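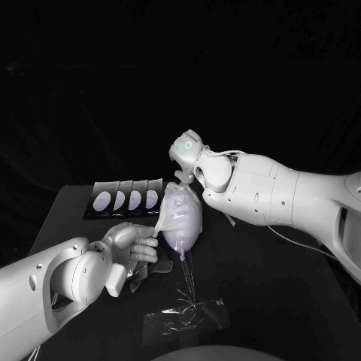 Photo: B. Strickland / Imden

Minutes of the packing meeting, Imden, July
Start: 14.10
Chair and minutes: Bernadette Strickland

1. Last minutes
Accepted with one correction: the delivery to Irstead was 26 cartons, not 24.

2. Bags
The meeting discussed the translucent bags with the light purple tint. The supplier Flirport can send 1560 pieces before the end of the month. The clear bags stay in use until the shelf is finished - we do not mix both kinds in one carton.
It was asked if the purple tint makes the labels more difficult to read when they are inside the bag. To be tested with the small labels and with the large ones.

3. Closing the bags
At present there are two ways in the packing room. Some colleagues gather the neck and twist it, others fold it flat. Agreed: gather the neck in one hand, hold the top with the other, press out a part of the air, then put the tie. A little air may stay inside for the Vi sets, which have thin corners. The folded closing is allowed only for flat goods.
Bags with a tear in the neck are put aside and not repaired with tape.

4. Table and background
The dark table and the black cloth behind it are kept for the product photos. The thin film shows its creases well there. Request to brush the cloth before each session, dust is visible on the last Vi pictures.

5. Costs
An amount of 110 pounds was approved for ties and labels. The offer for a second table was not ready and goes to the next meeting.

6. Other
Irstead asks for the packing list outside the carton. Agreed, from the next delivery.

End: 14.55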